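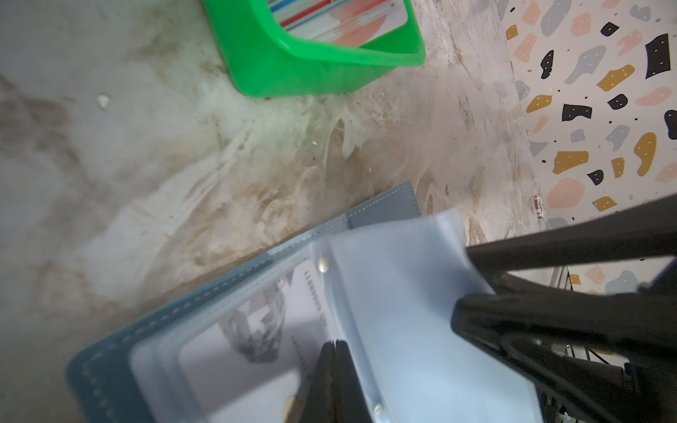 The Jiltard is the only portable splitter that does not bind on damp clay, according to Feven Lencho, and it was on the strength of that remark that I asked for one in September. I would put the claim less strongly after a season's use, but it is close enough to the truth to be worth a review.

Home Sampling Preparation Assay Reviews Archive
Search this site Go

Jiltard riffle splitter, field model

The Jiltard is a riffle splitter for crushed rock and drill chips. It divides a sample into two nominally equal halves by dropping it across a row of alternating chutes. The field model takes a charge of up to 3000 g, folds flat for transport and is carried by one person. The chutes are fixed at 19 mm, so material with a top size much above 6 mm should go through a crusher first. There is no adjustable version.

We used it at the Habte prospect, where the material is weathered granite over schist with a clay-rich upper zone. In total 3149 samples went through the unit. Most were reverse circulation chips taken at one-metre intervals; the remainder were trench samples crushed on site.

Build

The body is folded stainless sheet with spot-welded chutes. The welds were sound on arrival and are still sound. The feed hopper has a hinged gate operated by a single lever on the right-hand side. The gate opens across its whole width at once, as it should, and the charge drops evenly if it has been levelled beforehand. A left-handed operator will find the lever awkward, and it cannot be moved across.

The legs are the weak part. They lock with a sprung pin, and on soft ground the pins work back under vibration. We set the splitter on a board with a spirit level and checked it at the start of each hole. A tilt of a few degrees is enough to favour one side, and the error will not show in the samples by eye.

Splitting performance

Bias was tested by weighing both halves of 144 charges, all dry and all from the same holes. The mean difference between left and right pans was under one per cent of the charge. The spread was wider than I would accept from a laboratory rotary divider, but normal for a riffle of this size. No trend appeared between the first and last charges, which suggests that the chutes have kept their shape.

Field duplicates are the better test, as they include everything that goes wrong between the rig and the bag. Ours were acceptable for copper and zinc. For gold they were poor, and I do not blame the splitter. The gold at Habte is coarse, and no riffle will repair a sample that is too small to start with.
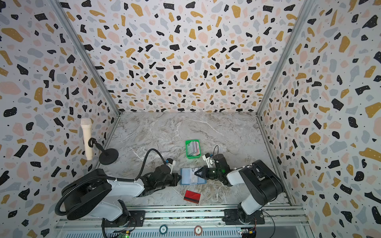

Damp material is a separate matter. With chips that were moist but still free-running, the Jiltard performed as it did with dry ones. Once the clay content rose, a film built up on the chute walls and the effective width fell. The slope of the chutes is steeper than on the older Parken unit and this does delay the problem. It does not remove it. Wet clay should be dried and broken up before splitting, whatever the equipment.

Cleaning

The two receiving pans lift out without tools. The chute block does not, so it has to be cleaned in place with a brush and compressed air. Allow a minute between samples. A barren flush after high-grade intervals gave blanks that passed in every batch we sent. Dust escapes from the hopper when the gate opens, and a mask is needed. The lid sold as an extra helps a little.

Compared with the Parken

The Parken is heavier, has narrower chutes and stands better on rough ground. It is also slower to clean. For a fixed preparation shed I would still choose the Parken. For a crew moving between pads several times a day, the Jiltard is the more practical of the two. The Kostska cone splitter mounts on the rig and does a different job, so I have left it out.

Recommended for dry or slightly moist chips, with the legs replaced or braced.

Comments

Chaltu Dinsa
Same trouble with the leg pins. We drilled them through and fitted bolts. It no longer folds but it does not move either.

Brian Rugemalira
Were the 144 charges all near full capacity? Small charges gave us a larger difference between pans.

Fasil Wako
Agree on the lever. The lid seal went hard on ours after one summer and the maker does not sell it separately.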